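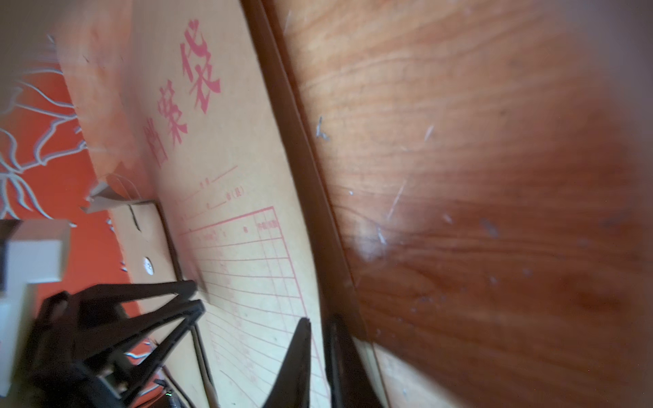 Draft Two: Status and Changes

The second draft of Furthorpe stands at 51 chapters as of 8 August 2022. The first draft had the same number, but two chapters were merged and one long one was split in two, with a short bridge added near the end.

The main change is to the calendar. In the first draft the Furthorpe year had 500 days, which made every character's age hard to follow. I have gone back to a standard year and kept only the local month names. All ages, harvests and sailing times have been recalculated. One error remains in chapter 20, where the ferry reaches Skostport before the letter that was sent ahead of it. Fixing it means moving the harbor trial back a week, and that affects the tide in the escape chapter.

The magic system is unchanged except for range. A binding now fails past 40 paces, with no exceptions for rank or bloodline. Three fights had to be rewritten to fit the limit. The siege was cut down to a single night.

Place names have been checked for repeated first letters. Readers of the February sample mixed up Skostport with two other towns beginning with S, so those towns are now Wuyts and Forneo. Wuyts is inland and has the salt road. Forneo is the island with the prison. The map has not been redrawn and still shows the old names.

Next on the list is a line edit of the first ten chapters, mostly to remove repeated weather. After that I will compile the glossary, limited to words used more than twice. Sample chapters will go to subscribers on the reader list once the ferry problem is settled.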